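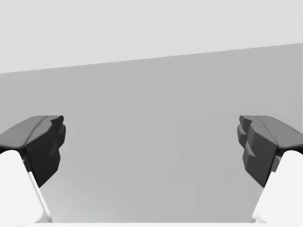
Gripper fingers facing each other, computer rendering.

Open day at the Gotberg skills centre, Omau

I had wanted to see Gotberg for two years, ever since the first intake of rural trainees moved into the old grain offices behind Omau station, and I'm so glad I finally got on the early train. The open day ran on Thu 21 September from nine until four, and I stayed until they were stacking the chairs.

A bit of background for anyone who doesn't follow these schemes. Gotberg takes school leavers and young adults from the villages up the valley, gives them a place to live and a monthly allowance, and trains them for a named job with a named employer. Courses last between three and nine months. The centre has 459 trainees on its books at the moment, and of those 203 are living in the two hostels across the road. The others come in by bus, some of them from a very long way off (one lad told me he is up at half past four, and said it quite cheerfully!).

Saskia McKinnon, the deputy head, took our group round. She talks fast and walks faster, and she let us stop wherever we liked, so we fell behind the timetable almost at once. First stop was health care assistance, where a class was practising how to move a patient from bed to chair. They do it in threes, taking turns at being the patient, and the trainer made every one of them say what had felt unsafe before swapping round. I could have watched that for an hour. Two of the visitors were asked to have a go and both got the foot position wrong.

Next door was retail and stock work, run jointly with Lecomte, who have shops in Omau and four other towns. Lecomte send their own supervisors to teach one day a week. They also lend the centre the same tills and the same delivery paperwork they use in the shops, right down to the returns forms, and I thought that was excellent. I have seen so many courses where people learn on something that went out of use years ago and then have to start again in their first week of work.

Upstairs is electrical work. Vurnex have an agreement with the centre to interview everyone who finishes the course, and the agreement was renewed in August for another two years. It isn't a promise of a job, and Saskia was careful to say so more than once. But an interview with the right person, on a fixed date, with the bus fare paid, is worth a great deal when you come from a village with one bus. The room was noisy and full and everyone in it seemed to be fixing something that somebody else had broken on purpose for them.

Lunch was cooked by the hospitality trainees. Lentils, flat bread, a very good cabbage thing with mustard seed, and a rice pudding I went back for. I sat with Yaryna Kuzmenko, who finished the retail course last winter and now works in the Lecomte shop near the bridge. She had taken a day's leave to come and talk to new starters. I asked what had been hardest and she said the rent, straight away. The hostel place ends when the course ends, the first wage comes a month later, and there are deposits to find in between. She borrowed from an aunt. Several of her friends didn't have an aunt to borrow from and went home, even though the jobs were there waiting for them.

That came up again in the afternoon session, which was for me the best part of the day. Nevzat Bozkurt, who looks after placements, put the numbers up without any fuss. The centre has trained 3,959 people since it opened. Most who are placed are still in work at three months, and the drop comes after that, between the third and the sixth month. He wants a follow-up worker in each of the larger towns, and he wants a small settling-in grant paid on the first day of the job and not after it. There's a target of 1,000 placements for the coming year, and he said quite openly that he would swap part of it for better figures at twelve months. A good long argument followed, with a man from one of the valley councils saying that targets are what keep the money coming, and I don't think either of them gave an inch.

Noémie Millet then spoke for the trainers. Pay is her worry, and so is the gap between contracts, which cost them two good welding teachers this summer. The welding bay was closed on the day as a result. I was sorry about that, as it was one of the things I'd most hoped to see, and they expect to start the course again after the new year.

A few practical notes if you're thinking of going to the next one. The station exit you want is the north one, and the centre is five minutes' walk downhill. Bring a jumper, as the ground floor is chilly even on a warm day. You need to book for the lunch but not for the tour. There is step-free access to everything except the electrical floor, where the lift was waiting for a part. Rosine Lemaire on the front desk keeps the list for the spring open day and will add you to it by phone, and she can also send the course handbook, which is well laid out and has the entry rules for each trade on a single page.

I came home with the handbook, two sets of notes I can hardly read and the recipe for the cabbage. I've already put my name down for spring, and I'm hoping the welders will be back by then.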